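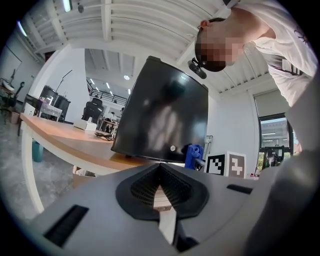

**3.2 Appliance use in shared housing**

**Figure 4.** A black mini fridge on a tabletop, with a blue cloth to its right.

Small refrigerators were common in the rented rooms we surveyed in Skuvdale. Of the 66 tenants who returned the March questionnaire, over half kept one in their own room even though the building had a shared kitchen. Compact units of this general type (Figure 4) were usually placed on a table or a low shelf, close to the bed or desk.

Tenants gave different reasons for owning one. Several worked night shifts and did not want to cook or open cupboards near sleeping neighbors. Others had lost food from the shared refrigerator. Tannous reported the same complaint in her earlier study of boarding houses in Toft, where labeled shelves made little difference after the first few weeks.

Electricity was included in the rent at 3 of the 4 buildings. In the fourth, each room had its own meter, and ownership was lower. Two tenants there said they unplugged the unit when they went away for the weekend.

Landlords were less concerned with power use than with noise and leaks. Abu Hammour interviewed the manager of the Stelis building, who allowed one small refrigerator per room and asked that it stand clear of the wall. Written rules on this point were found in only one lease.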